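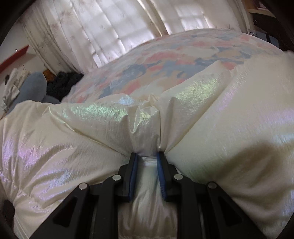
Reading time: 2 minutes

Treklow Data Saver: Frequently Asked Questions

What is Treklow?
Treklow is a data-saving service for mobile phones and tablets. When it is turned on, web pages, photos and music streams pass through our servers and are made smaller before they reach your device. It is offered by Dundus to customers on prepaid and monthly plans.

Do I have to pay for it?
The service is included in every Dundus plan. No separate subscription is needed, and data used to download the app does not count toward your monthly allowance.

How much data will I save?
Savings depend on what you do with your phone. Pages with many photos shrink the most, while files that are already compressed change very little. In our February review of 3,118 accounts, typical savings on web browsing were around 50 percent. Your own figure appears on the Summary screen and is updated every night.

Will photos look different?
You may notice a slight loss of detail at the High setting. The Standard setting is suitable for most screens. Pictures you take, send or back up yourself are never altered — only content arriving at your device is compressed.

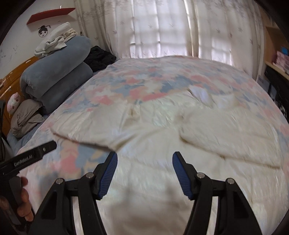

Photo: Dundus customer library

Does Treklow work over Wi-Fi?
Yes. Wi-Fi saving is turned off when you install the app. To turn it on, open Settings, select Networks and move the Wi-Fi switch to the right.

Can Treklow read my messages or passwords?
No. Encrypted traffic, including banking, e-mail and most messaging apps, goes directly to its destination and does not pass through our servers. For this reason it is listed as "Not compressed" on the Summary screen.

Which apps are not supported?
Apps that use their own secure connection cannot be compressed. The current list of supported apps contains 339 titles and can be searched from the Help menu. Iladine video calls are supported in version 2 of the app only.

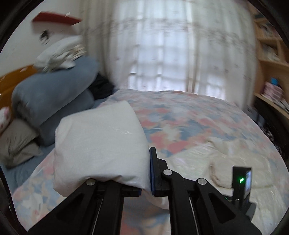 Accounts and Support

I changed phones. Will I keep my history?
Sign in on the new phone with the same Dundus account. Your savings history will be restored, but the settings for individual apps must be entered again.

How do I stop using the service?
Open Settings and select Turn Off. Removing the app has the same effect. Your plan, number and remaining data stay as they are.

My connection is slower than before. What should I do?
Turn the service off and load the same page again. If the speed does not change, the cause is likely to be network coverage in your area. If it does change, select Report a Problem and include the name of the app you were using. Reports are handled by the Pelupessy support center.

Who is responsible for privacy requests?
Requests for a copy of your data, or for its removal, should be addressed to Silvan Mösli, Privacy Office, Dundus. Please include the phone number linked to the account.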